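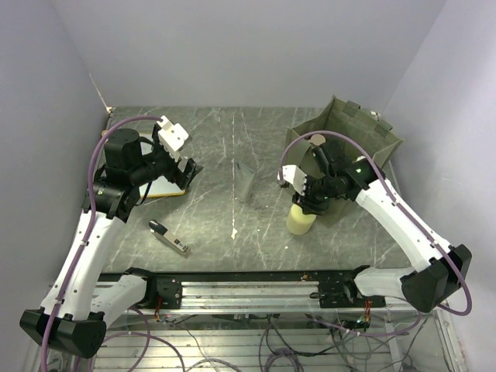 2 min read

Gripper trial FAQ – Floter fingers vs Pestaleo fingers

Same questions keep landing in my inbox so I'm putting the answers in one spot. Will update when I get a chance. – Oskari Laaksonen

Which grippers are you comparing?
Two finger sets. Floter, the wide boxy ones, and Pestaleo, slimmer with a rubber pad. Same arms, same rail, same controller for both. Only the fingers change, plus a recalibration.

How many grasps so far?
406 logged with Floter. Pestaleo starts Tuesday. Target is 1000 each, so 2000 all up before anyone gets to argue about a winner.

What objects are in the set?
Household stuff and a bit of stationery. Foil pouch, a fabric bag with things in it, small bottles and tubs, a whiteboard. Colour matters a bit for the cameras, less for the fingers.

Why a foil pouch?
It crumples. Fingers close, the shape changes, the grasp you planned is gone. Floter does OK if you come in low and slow. Come in high and it tips over. It's the best test we have for closing speed.

And the bag?
Worst item in the set. Rim slumps, and whatever's inside leans a different way every time. We score "get something out" and "put something in" seperately. Putting in is way easier.

Do both arms have to be used?
No. One-arm and two-arm tries go in different columns. Two-arm is mostly bag work – one holds the rim, the other reaches.

What about clear bottles? 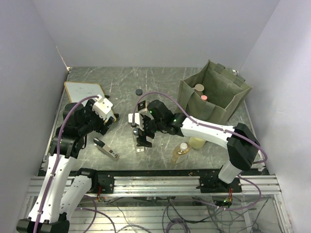
Depth camera struggles with them, so don't blame the fingers for every miss. If the gripper closes on air next to the bottle, log it as a vision fault. If it closes on the bottle and slips, that's a finger fault. Not sure? Mark it unsure and move on, I'll check the recording.

Which controller?
Birix, stock firmware. We tried the Benítez one in May and the motion was smoother but it dropped the connection on long runs. Might go back to it once thats fixed.

How hard does it grip?
Force limit stays at the default for every object. Yes, even the soft ones. Change it per object and the numbers are useless.

Cable snagging on the wrist?
Check the loop before each run. Needs enough slack for a full wrist turn but not so much it drags over the table. Clips are in the top drawer.

Can I add my own object?
Sure, if it fits between the fingers at full open and won't leak. Email me first. Needs a name in the sheet or teh script skips it.

When are results out?
After both sets hit their target. No early numbers, please stop asking.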